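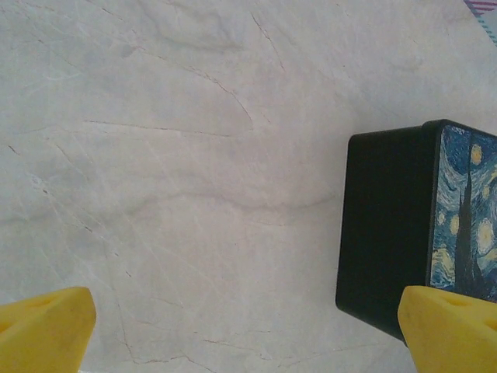

**Notes – Drikthorpe talk, September, 14 minutes plus questions**

Start with the question: can a machine tidy a kitchen worktop yet? My answer is partly.

- Picking up one box on a clear surface: mostly fine now.
- Dark, matt sides are harder. Depth readings get patchy, so the arm guesses where the edge is.
- Veined stone gets mistaken for cracks, cables, even string.

Hulta figures (slow down for these):

- 1197 attempts over 2 months
- 48 dropped items, most of them at the moment of lifting

Credit İlker Soylu for the logging.

Then the shop floor. Sovelum wants shelves restocked overnight. Same grip, worse lighting, and stock that has been shoved in sideways. Tarık Ağca thinks shelves will come before kitchens – I disagree, say so briefly.

Skip the Esfahani slide if short of time.

Last point: wiping down is still a job for a person with a cloth. Take questions.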